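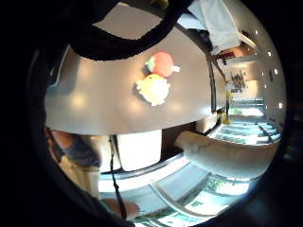
Lecturer and Writer in Residence, Catholic Social Teaching
Dromley College - part-time, fixed term, starts in January

We have read a lot of advertisements for posts like this one, and most of them promise a vibrant community of faith and learning. We would like to hear from people who are suspicious of that sentence.

Dromley is a small Catholic college with 806 students. Plenty of them were baptized, fewer go to Mass, and a fair number came for the nursing program. Whoever takes this job will be teaching all of them, and should not expect a room full of people who already agree.

The work

You will teach two undergraduate courses, one on the social encyclicals and one of your own design, which the dean, Abhishek Malhotra, will want to see in outline before he signs anything. Teaching comes to 8 hours a week. You will also run the Monday evening reading group, which draws six regulars in a good term and has been described in past brochures as "thriving."

The rest of the time is for your writing. The post is paid for by the Agarwal bequest, whose terms ask for one public lecture and one substantial essay a year. They do not ask for a podcast. If you want to make one, fine, but we doubt it will count for much.

Who should apply

A graduate degree in theology, philosophy or history is expected. So is published work for general readers - magazine pieces count, and we may prefer them to a dissertation chapter. You should be able to explain what the Church teaches without softening it or shouting it. Board memberships and long lists of affiliations don't impress us much.

Pay and housing

The salary is modest and we won't call it competitive. A furnished apartment in Girosico House is included. The heating is old.

How to apply

Send a resume, two writing samples and a letter of no more than one page to Neelam Saxena in the Office of Mission. Please leave out any statement of teaching philosophy. Last time we received some 100 of them and could not tell them apart. Interviews are held in person, and travel costs are repaid on receipt of tickets.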